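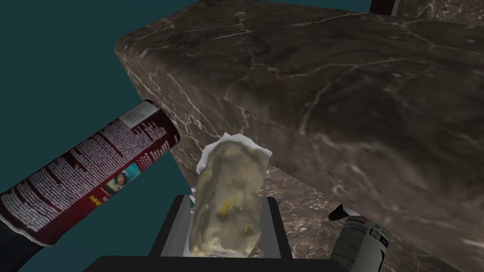
Trelano 7, vista da câmara do punho em simulação: pinça de dois dedos com um alimento embrulhado em papel, entre uma lata e um spray.

Trelano 7
Planeamento de preensão e teste em simulação para pinças paralelas

Disponível na loja Besberg | Licença por posto | Entrega por descarga

O que é
O Trelano é um pacote de software que recebe a imagem de uma câmara de punho, propõe poses de preensão e planeia a trajetória até lá. Traz um simulador próprio, com texturas de pedra, rótulos impressos e objetos de forma irregular. O fabricante, a Eder, chama-lhe "preensão universal". Nós vendemo-lo e não usamos essa expressão.

O que verificámos
Instalámos a versão 7 na nossa bancada e corremos 500 tentativas em simulação, com os objetos da biblioteca incluída. O planeador é rápido e raramente propõe poses absurdas. As latas deitadas não lhe causam grande dificuldade. Com alimentos embrulhados a conversa é outra: o módulo de perceção tende a tomar a borda do papel pelo contorno do objeto, e a largura de abertura sai exagerada. Há um parâmetro para corrigir isto (margem_contorno), mal documentado, que convém baixar logo no início.

Bancadas de mármore com veios muito marcados também merecem atenção. Em 31 tentativas, o segmentador tratou um veio como aresta e o planeador contornou um obstáculo inexistente. Perdeu tempo, sem colisões.

O que não sabemos
A Eder anuncia transferência direta para o robô real, sem afinação. Pedimos os dados em janeiro e recebemos um vídeo. O papel simulado é uma malha rígida: não amarrota nem escorrega, e um burrito a sério faz as duas coisas. Quem precise de força de aperto controlada deve pedir uma demonstração com o seu próprio produto antes de assinar seja o que for.

Incluído na licença
Planeador de preensão e de trajetória
Simulador com 100 objetos
Editor de cenas
Registo de tentativas, exportável em CSV
Um ano de atualizações

Não incluído
Controlador da pinça
Calibração mão-olho (módulo à parte, pago)
Suporte telefónico

Requisitos
Linux de 64 bits e placa gráfica dedicada. A ficha da Eder fala em "qualquer portátil recente"; no nosso, o simulador arrancou e pouco mais.

Opiniões de clientes

Karim Sabbagh
Três estrelas. O editor de cenas vale metade do preço. A outra metade ainda estou à espera de a ver.

Georges Bataineh
Quatro estrelas. Para comparar versões do nosso código de controlo, serve. Não acreditem é na taxa de sucesso que aparece no painel, que conta como êxito qualquer contacto com os dois dedos.

Devoluções
Aceites enquanto a chave não for ativada. Para experimentar antes, peça a versão de avaliação, que não grava cenas nem exporta registos.

Dúvidas técnicas: Sorin Pîrvu, balcão de software da Besberg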